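Walk-round sheet for arm cells working near household appliances, Gredska site, bay 18. Filled in by me, countersigned by Ottavio Caruso once he's had his coffee.

I've kept the ticks short and put the chat underneath. If you only want to know pass or fail, read the bold bits.

## 1. Before power-up

- [x] Stop button on the pendant pressed and released, arm drops out both times
- [x] Second stop button by the door, same test
- [x] Floor tape still stuck down
- [ ] Cell log signed by the last user – **fail**

The log has gaps again. Three sessions in November have a start time and no name, and one has a name I can't read (it might be Guido Pellegrini, it might be a drawing of a fish). Please print your names!

The tape has been redone since my last visit and it's a much better job, nice and straight.

## 2. Arm and gripper

- [x] Finger bolts marked with paint pen, marks lined up
- [x] Grip force limit locked in the settings, password not written on the pendant
- [x] Cable wrap free of nicks
- [x] Speed cap on for close work

I ran the slow jog through all the joints and listened, and there's none of that clicking we had before Mac Mathúna swapped the wrist bearing. The speed cap was on when I arrived, so thank you to whoever has got into the habit.

## 3. Reaching towards the appliance

- [x] Fingers closed together on approach to glass
- [x] Door shut before the first approach
- [ ] Paper tags and loose labels taken off or taped flat – **fail**
- [ ] Laundry kept below the basket rim – **fail, minor**

I like the approach on the washing machine, fingers together and up to the round door glass – the rule has been the same since the Drirkia sheet came in and people do seem to follow it. The paper instruction tags are still hanging off the control panel though, and a tag can catch a finger on a sideways move. Snip them off and put them in the folder. And please tuck the red thing back into the pink basket, it's partly over the rim.
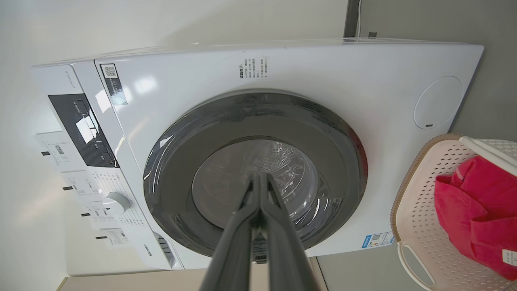

## 4. People and paperwork

- [x] Only one person holding the pendant
- [x] Risk assessment on the wall is the current one (sheet 712)
- [ ] Spare finger pads in the Faner drawer – **fail**

One pad left in the drawer and it's a worn one. I've put in a request for 13, which should see us through a good while.

Overall **pass with actions**. Guido to sort the log and the tags, me to chase the pads. I'll come back and look at section 3 again before anyone turns the speed cap off.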